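Lighting thread, because I've been bursting to share this one! We just signed off the lobby at Rondholm and I'm so happy with it.

The building dates from 1741 and the ceiling is listed, so not a single new hole allowed up there. Everything washes up from a slim ledge instead – warm, low, and you barely notice the fittings. 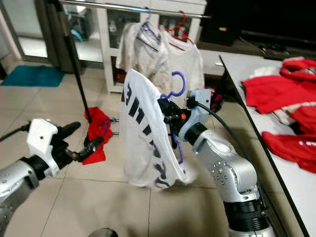
The ticket desk gets its own little pool of light from two Pivel spots. We tried them in February at full power and it felt like a dentist's office. Dimmed right down they're gorgeous.

Górecki made the brackets for us, all in dark bronze. I could look at those brackets all day!

Next up is the Stesport store, which I'm already sketching. Clothes are such fun to light – get the color wrong and a good red goes brown on you.
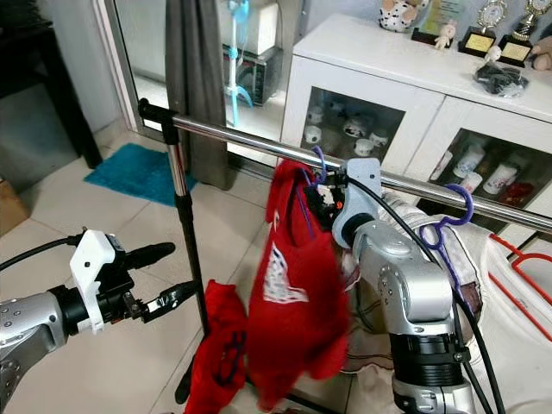

Red top with a white print, purple hanger.

More on the stairwell soon, it has 500 tiny lamps and I have opinions.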